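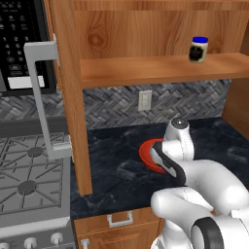 # How My Building Cooks: A Term Project on Shared Meals and Food Waste

Samah Bouzid
Submitted 29/08/2025

I picked this topic because of my grandmother's soup. She makes it every week out of whatever is sitting in the fridge, and she has never once thrown out a carrot in front of me. Then I moved into student housing at Cisternas and watched half a bag of spinach turn to liquid in my own drawer inside of a month. So when our instructor said the project could be on "any everyday system you can measure with a kitchen scale or a notebook," I already had both on my desk.

My question was pretty simple. If people in a building cook together some of the time, do they throw out less food? I figured yes, obviously, and I was a little smug about it going in. The answer I got is messier than that, and I've tried to leave the mess in.

## Who took part

Ten would have been a nice number of apartments and 10 is what I got, after a lot of knocking. Most of the people who signed up live on my floor or the one below. Gervasio Ocampo, my project partner, lives across town in the Nalport buildings and ran the food diaries from there, so he never had to look anyone in the eye on the stairs after asking about their moldy bread. I was jealous of that!

Each apartment got a lidded bucket, a sheet of paper to tape up inside a cupboard door, and my phone number. The rules were:

- anything you bought or cooked to eat and then didn't eat goes in the bucket
- peels, bones, coffee grounds and tea bags do not
- weigh it before you empty it, write the weight on the sheet
- if you forget, write "forgot" and leave the space blank

I begged people to follow that last rule. A blank is fine, I can work with a blank. A guess that looks like a real number is a pain, and I found a few of those anyway (one apartment apparently wasted exactly the same amount of food for a whole week, which, come on).

## What we did

The project ran in two halves. In the first half everybody just lived their lives and used the bucket. In the second half we added 3 shared dinners a week, cooked in whichever apartment had the biggest pot and the most chairs. Whoever was hosting sent a message in the morning asking what people needed to use up, and dinner got built out of the replies.

Some of those dinners were great. There was a rice thing with roasted peppers and the ends of about five different cheeses that I still think about. Some were not great. I made a lentil stew that absorbed every bit of water I gave it and then set like plaster, and a good part of it went straight into the bucket. It got weighed and it's in the data.

We wrote everything up in a spreadsheet Gervasio built. He named the file Hiren after his old goldfish and I never managed to make him change it, so if you see "Hiren tab 2" in my notes, that's just the second half of the project.

## Results

Over the whole project we logged 1,839 separate food items, which includes things that got eaten as well as things that didn't. Typing all of that in took forever. If I did it again I'd log only the wasted items and get the rest from grocery receipts.

The main finding is that the shared dinners did cut waste, but mostly in one category: fresh vegetables. Before, greens and herbs were the worst offenders in nearly every apartment. You need two sprigs of parsley, the store sells you a bush, and the rest of the bush goes slimy. Once there was a message going around in the morning, the bush had somewhere to go.

Bread didn't change much. People wasted it before and they wasted it during. My guess is that bread feels too small to bother mentioning – you don't text your neighbors about four slices.

Cooked leftovers went up. I did not see that coming. When you cook for a crowd you don't know the size of the crowd until it's sitting down, and all our hosts (me included) made too much out of fear of making too little. People said they'd take a container home, and some of them did, and then that container sat in their fridge and got written up on their own sheet a few days later. So the waste had moved house.

Returned sheets were 98 percent complete in the first half and clearly worse in the second, so the comparison isn't as clean as I'd like. The apartments that got sloppy with their sheets were also the ones coming to most of the dinners. They may have been having too much fun to weigh things. I can't fix that with math, or not with the math I know.

## What people told us

We did short interviews at the end, mostly standing up in people's doorways. The thing that came up again and again was shopping. Several people said they'd started buying less because they knew somebody on the stairs would have an onion. One neighbor had stopped using her Cloverex delivery box entirely, since it kept sending her fennel and she'd run out of people who would take it.

A couple of people found the shared dinners tiring. They liked the message thread and the swapping, but they didn't want to sit down with eight others after a late class. I think that's really worth knowing, because the swapping costs nothing and doesn't need chairs. Looking at the sheets, most of the vegetable savings seem to come from the swaps too, although we didn't set the project up to separate the two and I wish we had.

## Problems

The scales weren't all the same. Two of them disagreed with each other on the same can of beans, and we only found out late. We checked the rest against that can afterward and made small corrections in the spreadsheet, marked in yellow.

Everyone who joined was already kind of interested in food. The guy at the end of my hall who lives on delivery noodles said no right away, and he might have been the most useful person in the building.

Also, being weighed changes you. I know for sure I ate some very tired grapes so I wouldn't have to write them down.

## Next

Gervasio wants to run it again in November with only the message thread and no dinners, to see if the vegetable result holds up. I've said I'll help as long as he does the typing. We'd use one kind of scale for everyone and drop the full item log. The blank sheet and the bucket rules are in the appendix if another group wants to borrow them, and the lentil recipe is not.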